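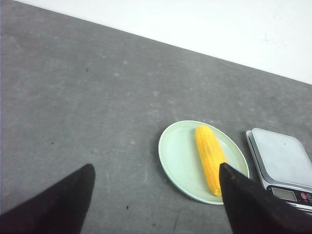

Olldale council wants us to believe that 200 completed surveys amount to a mandate for scrapping ward elections. The town has 2263 voters. Mayor Thịnh Sầm calls the result a clear signal, but a pale green plate on a grey table tells me as much about dinner as this survey does about democracy.
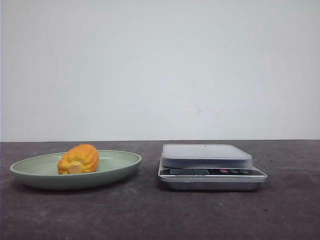 Corn and a kitchen scale.

Would at-large seats save money? Perhaps. Councillor Žydrūnas Org has asked for the costing 2 times and is still waiting. I'd want to read it before giving up my neighbourhood's vote. 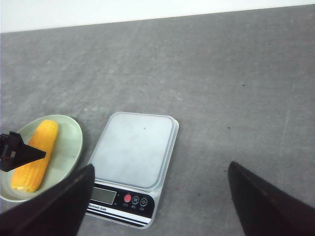
Corn on the cob, served on green.

Put it on the ballot in July and let the mayor argue for it there.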